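토요일에 한 원격 조작 기록

지난주에 이어서 주방 과제를 녹화했다. 조종은 전부 리더 암으로 했고, 손으로 팔을 직접 잡고 끄는 방식은 이번에는 쓰지 않았다. 직접 끌면 관절 궤적은 매끈하게 나오는데 내 손과 팔뚝이 위쪽 카메라에 자꾸 들어온다. 나중에 정책이 보는 화면에는 사람 손이 없으니 그 차이가 늘 마음에 걸렸다.

저장소 이름은 예전 그대로 Padthorpe다. 바꿀까 하다가 스크립트 경로를 다 고쳐야 해서 그냥 두었다. 리더 쪽 드라이버는 Jornusar 것을 쓴다. 업데이트한 뒤로 그리퍼 값이 거꾸로 들어와서 오전은 그거 잡느라 다 갔다. 설정 파일에서 부호 하나 바꾸면 되는 일이었다.

과제는 물건을 집어서 그릇이나 접시로 옮기는 단순한 것이다. 에피소드 하나를 34초로 끊고, 시간 안에 못 끝내면 버린다. 시작할 때마다 물건 자리를 조금씩 바꾼다. 처음에는 늘 같은 자리에 놓고 찍었는데, 그렇게 학습한 정책은 딸기를 한 뼘만 옮겨도 빈 곳을 집었다.
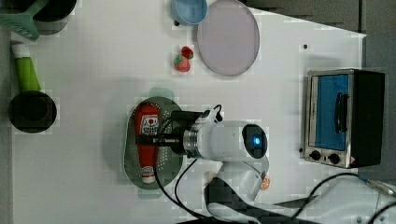 흰 테이블을 위에서 본 모습. 장난감 주방 소품과 오븐이 같이 올라가 있다.
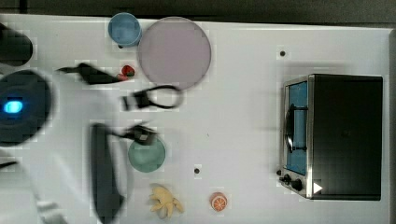

제일 애를 먹인 건 케첩병이었다. 옆으로 누운 상태에서 몸통을 잡으면 손가락 사이에서 돌아간다. 그리퍼를 병과 직각으로 맞추고 천천히 닫아야 하는데, 리더 암에는 힘이 전달되지 않아서 얼마나 세게 쥐고 있는지 화면으로만 짐작한다. 처음 네 번은 연달아 놓쳤다. 닫는 속도를 절반으로 줄이고 나서 좀 나아졌다.

딸기는 작아서 집기 쉬울 줄 알았는데 접근 각도가 문제였다. 옆에서 들어가면 밀려난다. 위에서 곧장 내려가는 쪽으로 통일했다. 시연하는 사람이 매번 다른 방법으로 집으면 정책이 그 중간쯤 되는 이상한 동작을 배운다는 얘기를 여러 번 읽었고, 지난번 데이터에서 나도 똑같은 일을 겪었다. 그래서 이번에는 종이에 순서를 적어서 모니터 옆에 붙여 놓고 했다.

손이 급해지는 것도 고쳐야 한다. 물건을 놓고 원위치로 돌아올 때 나도 모르게 팔을 확 당긴다. 재생해 보면 그 구간만 속도가 튄다. 후처리로 잘라낼 수도 있지만 그러면 복귀 동작이 없는 데이터가 되니까 그냥 다시 찍는 편이 낫다고 본다.

오후까지 쓸 만한 에피소드가 14개 남았다. 많지는 않다. 두 시간쯤 하면 어깨가 뻣뻣해지고 그 뒤로 찍은 건 대체로 질이 떨어진다. 의자 높이를 바꿔 볼 생각이다.

Buschmann에서 주문한 새 그리퍼 패드가 아직 안 왔다. 지금 끼운 것은 끝이 닳아서 매끈한 물건에 잘 미끄러진다. 패드를 바꾸면 접촉 조건이 달라지니 이번 데이터와 섞어도 되는지는 따로 봐야 한다. 우선 폴더를 나눠서 저장할 것 같다.

오븐 문 여는 과제는 다음으로 미뤘다. Skulwood 쪽 모델로 한번 돌려 보고, 집어서 옮기는 동작이 어느 정도 되면 그때 시작할 예정이다. 문손잡이는 당기는 방향이 계속 바뀌어서 리더 암으로 하기가 꽤 까다롭다. 그 과제만큼은 손으로 직접 끌어서 가르치는 쪽도 다시 생각 중이다. 카메라에 손이 들어오는 문제는 경로만 기록한 다음 팔 혼자 재생시키면서 영상을 따로 찍으면 될 것 같은데, 아직 해 보지는 않았다.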